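Monday Walk-Through: Shared Desks and Worktops, Lisetti Wing

Checklist with comments. Covers the partitioned tables on the Nanuvden side. Allow 90 minutes, plus time to write it up.

1. Floor and walkways clear – OK
Lovely and open this week! You can get a cart all the way to the window end without moving a single chair.

2. Partitions upright and steady – OK
Give each one a gentle push at shoulder height. The felt ones pick up dust along the seams, so run the brush down those too.

3. Work surfaces clean – OK
I'm so pleased with how the white tops are holding up. Please keep gritty powder off them, it dulls the shine for good. 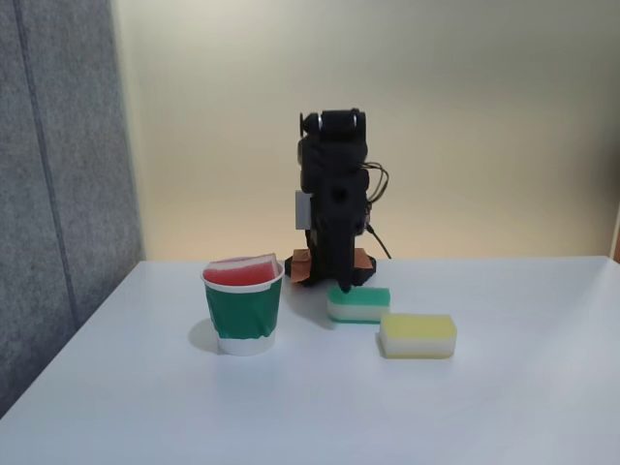 2 min read

4. Sponges sorted – COMMENT
Red and white sponge standing in the green-wrapped paper cup, green and white one lying flat on the table. I love the cup idea, it's cheap and easy to spot from the door! Two requests, though. Poke a few holes in the bottom of any cup used for damp sponges and stand it on a saucer, and store the flat ones on edge so air gets to both sides. Scrub layers are for sinks only, foam side for tabletops.

5. Cords and cables – COMMENT
Keep slack away from the wiping area and well clear of any cup that might tip. Black cable on a white top is easy to see, at least.

6. Tape on tabletops – COMMENT
Check the edges for lifting and grime. When it does come up, peel slowly and wipe off the sticky bits the same day.

7. Spray bottles labeled – OK
All 5 have the new Maeng labels, and they're big enough to read without glasses – hooray!

8. Spare sponges in stock – ACTION
Low. Add a pack to the November order from Clornedholm.

Next walk-through starts at the kitchen end.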